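I've been putting off the network corner for months, so April was the month it finally got some attention. The plan was simple enough: everything up off the shelf and into the open rack, switch at the top, the big modular chassis straight underneath, and every cable labelled before it went anywhere near a socket. Mohcine Tahiri lent me his label printer (thank you!) and I got rather carried away with it.

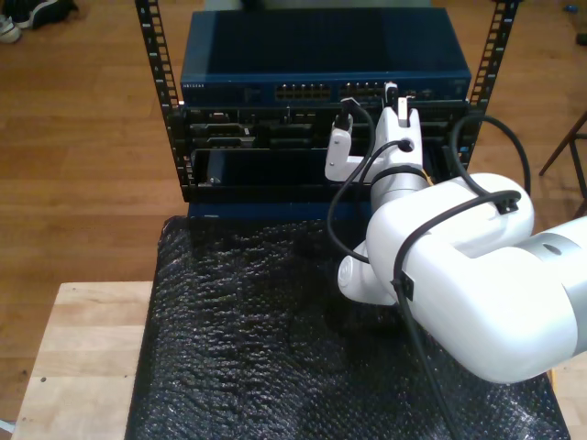
*The blue Netgear switch sitting on top of the black chassis, with one bay still open at the lower left.*

I still need a blanking plate for that gap – if you've got one spare in a drawer, please shout. I'd also like shorter leads, as the ones I have loop about all over the place and catch on my sleeve. Adel Tawfik reckons I should colour-code the lot, and he's probably right, but that can wait until I've found my good side cutters.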